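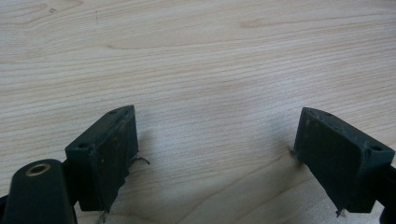
Figure 7.1. View from the wrist camera of the hand-held gripper, fingers open over the table.

Lecture 7: Learning from hand-held demonstrations
Course notes, Chanida Chaimongkol
Practical part with Jaruwan Wongsuwan, laboratory room Morska

7.1 Where we are

In the last lecture we collected demonstrations by moving the robot arm with a second arm. The data was good but slow to get, and it was tied to one robot. Today we study the other way: a person holds the gripper in the hand and does the task, and the camera on the gripper records. The robot is not needed until the policy is trained.

The main idea is that the camera has the same place relative to the fingers during the demonstration and on the robot. If the mounting is copied well, the policy gets almost the same kind of view in both cases. Please look at Figure 7.1 again with this in mind. The fingers enter the view from the bottom and lean towards each other, and almost all the rest is table. The policy will learn from these pixels and from the finger opening, nothing more.

7.2 What is recorded

One demonstration is a sequence of pairs (o_t, a_t). The observation o_t is the camera image together with the gripper width w_t. The action a_t is the change of gripper pose from time t to t+1, written in the gripper frame at time t, and the width wanted at t+1.

Why the gripper frame? If we write actions in the world frame, the policy must know where the table stands. With relative actions the same motion has the same numbers in every room. Many students lose marks at this point in the exam, so please do exercise 2.

The pose is not measured directly. We estimate it from the video and the inertial sensor by visual SLAM. It needs points in the image that can be recognised again some moments later. Wood grain gives weak points: there are many fine lines, but they run mostly in one direction and look alike. Motion along the grain is then harder to estimate than motion across it. When the view contains only the table and the fingers, the tracker may lose the pose. The points on the fingers must be masked out also, as they move with the camera and would tell the tracker that nothing moves.

7.3 The Nuchit set

For the exercises we use the Nuchit set, which was collected in two places, Ekville and Plovbridge. It has 3077 demonstrations of 14 table tasks. Pose tracking failed in 36 further recordings and these were removed before the set was given out.

Remark. Removing failed recordings is not neutral. If the failures come mostly from one kind of motion, the policy will see this kind less often. In the report you should always write how many recordings were removed and by which rule.

7.4 Result to remember

We trained the same network three times: on Ekville only, on Plovbridge only, and on a mixture of equal size. Tested in a third room, the mixture was the best on most tasks. The difference was small for pushing and large for grasping thin objects. Our explanation is that the mixture has more variety of table surface and light, but we have not tested these two separately. Take it as an opinion.

Finger pads also matter. Dust, scuffs and loose fibres at the pad edge are part of the image and they change with use. A policy trained only with new pads may react to them. In the practical part we will paint over the pad area in the images and compare.

7.5 Exercises

1. Write the relative action for a gripper that moves straight forward in its own frame and closes halfway.
2. Show that the relative action does not change if the world frame is moved and rotated.
3. Draw the mask you would use for Figure 7.1. Should the shadows of the fingers be inside the mask? Give one argument for each choice.
4. Propose a test which separates the effect of table surface from the effect of light.

Solutions to 1 and 2 are discussed in the practical part. For 3 and 4 please bring your drawing and notes on paper.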